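# Clearing and washing up after a shared meal

Applies to: the small dining table and kitchenette, Distidcombe house
Maintained by: Tiina Oksanen
Last revised: Apr 14, 2024

This page covers a table set for up to six people, with ceramic plates, porcelain bowls and a woven or printed cloth. It assumes one sink, one drying rack and no dishwasher. For the large hall, use the separate hall procedure, which has a different order of work.

## Equipment

- Dish basin, 36 cm wide or larger
- Second basin or a clean sink for rinsing
- Plate scraper, silicone or soft rubber
- Two sponges, one reserved for greasy items
- Dish soap, unscented
- Drying rack with plate slots
- Two cotton towels
- Lidded food scrap bin

Do not use steel wool on printed or glazed items. It leaves gray marks on white ceramic and wears through decoration applied over the glaze.

## 1. Prepare the sink first

Fill the basin before touching the table. Use hot water at a temperature you can hold your hands in with gloves on. Add 5 ml of soap per 5 liters. More soap does not clean faster and lengthens the rinse.

Place a folded towel on the bottom of the basin if it is metal. Porcelain bowls chip at the foot ring, usually when set down hard on steel.

Set the rack to the side of your non-dominant hand. Ulla Hirvonen set the kitchenette up the other way around, so left-handed users can leave it as found.

## 2. Clear in order

Remove items from the table in this sequence:

1. Glasses and cups
2. Cutlery
3. Plates with food remaining
4. Bowls
5. Serving dishes
6. Fruit, boxes and other dry items

Plates go before bowls because sauce dries faster on a flat surface. A thin smear left on a plate for an hour needs a soak. The same smear handled within ten minutes comes off with one pass of the sponge.

Lift each plate clear of the cloth before tilting it. Check for loose food first. Liquid runs to the low side of the rim and drips from there, and most cloth stains at Distidcombe have come from this step. 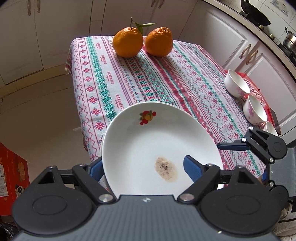
Carry plates one at a time if they still have food on them. Stacking dirty plates transfers grease to the underside of the plate above, and the unglazed foot holds it. Scraped plates can be stacked up to four high.

Bowls may be carried nested in pairs, but only if they are the same size. A smaller bowl wedges inside a larger one when wet. If two have wedged, put cold water in the inner bowl and stand the outer one in warm water for two minutes. Do not twist.

## 3. Scrape

Hold the plate over the scrap bin at a steep angle, with the lower rim inside the bin opening. Draw the scraper from the top rim downward in overlapping strokes. Pepper and ground spices stay behind in the film of sauce. Leave them for the wash.

Fruit peel goes in the same bin. Whole fruit that has been on the table during the meal is wiped with a damp cloth and returned to the fruit bowl. Leaves and stems can stay on.

## 4. Wash

Work from least greasy to most greasy:

- Glasses
- Cutlery
- Bowls used for rice or fruit
- Plates
- Oily serving dishes

For a plate, start with the well, then the rim, then the back. Use a circular motion in the well and follow the edge around once on each side. Run a thumb over the surface. If it drags, the plate is clean. If it slides, repeat.

For decorated pieces, use the soft side of the sponge only. Do not soak them longer than 15 minutes. Floral bowls bought at the Vainio market are not marked as dishwasher safe and should be treated as hand wash.

Change the water when the foam is gone or when a ring of fat forms at the waterline.

## 5. Rinse and rack

Rinse in clean warm water, front and back. Place plates in the slots with the wells all facing the same direction. Leave every second slot empty for anything deeper than a flat dinner plate.

Bowls go upside down at a slight tilt so that the foot ring drains. Flat against the rack, they hold a pool of water and leave a mineral ring.

Air dry for 30 minutes. Towel off what remains.

## 6. Shake and check the cloth

Remove the cloth only after the table is fully clear. Fold the four corners to the center, carry it outside and shake it there. With fringed cloths, comb the fringe straight by hand. Trim single loose threads and do not pull them.

Spot treatment:

| Stain | Treatment |
|---|---|
| Oil or sauce | Dry cornstarch, 20 minutes, brush off, then dish soap |
| Soy sauce | Cold water from the back, then soap |
| Fruit juice | Cold water, then diluted white vinegar |
| Candle wax | Chill, scrape, then blot through paper with a warm iron |

Test vinegar on an inside hem first. Red thread and red print are the most likely to bleed. Machine wash at 30 °C, inside out where the cloth is lined, and line dry.

## 7. Storage

Stack plates by diameter with a paper sheet between decorated ones. Keep bowls in stacks of four or fewer. Porcelain sets that came in a presentation box can go back in the box once they are fully dry. Moisture sealed in a box marks the lining.

## Changes

- Soak limit for decorated pieces reduced from 30 to 15 minutes (L. Tamiru)
- Cornstarch added to the stain table
- Hall procedure moved to its own page in July

Report chipped items to Severino Villanueva. Chipped bowls are taken out of use the same day and are not glued.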